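24 December 2020

Hello from Zorthorpe! Quick update on the oral history project before we all vanish for the holidays.

The big news is that the Ovari tapes are done. All 977 pages of transcript are typed up and checked once, and I'm so pleased (and my wrists are so glad it's over). The oldest memories go back to 1943, when the mill in Brarnow was still running nights, and the newest stop in 1970 with the closing of the rail line. A few speakers drift in and out of dialect, so I've left those bits as spoken and put a plain version next to them.

Money is okay. We've spent $1000 on tape repair with Kaufmann, a bit more than planned - two reels had gone sticky and needed baking. I took it out of the travel line, which we've barely touched this year anyway.
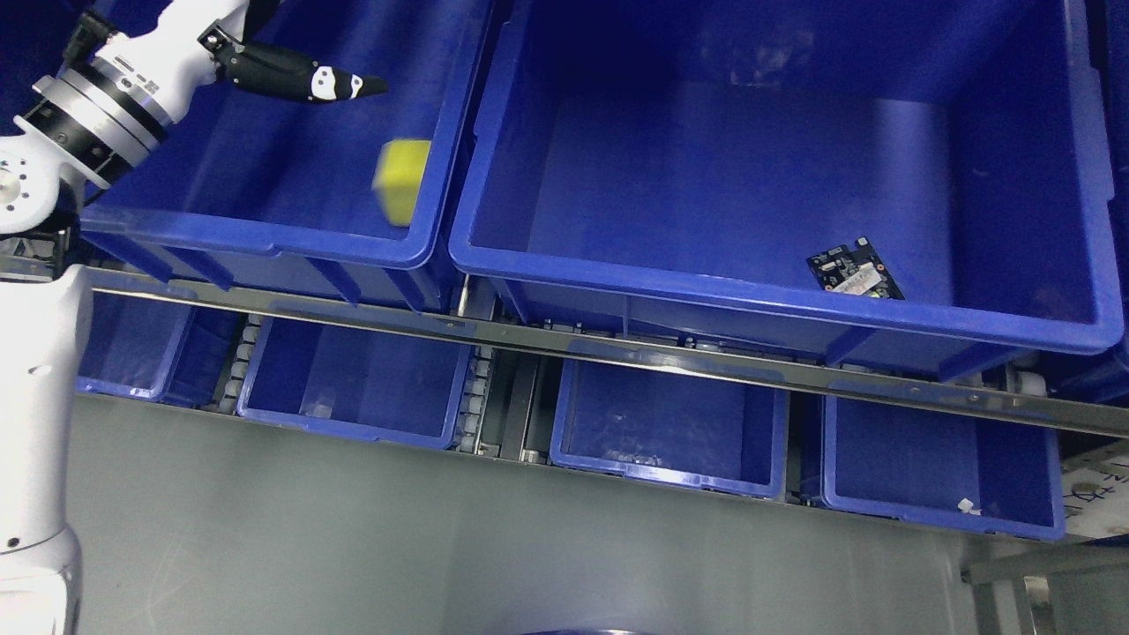

Still to do: the index, the place names and the permission letters. Four families haven't written back yet, and I'd like to try them again by phone before we put anything online. The booklet should go to print in March, if the maps get here on time. I'll send you the draft cover as soon as I have it - two versions, so you can tell me which you like better!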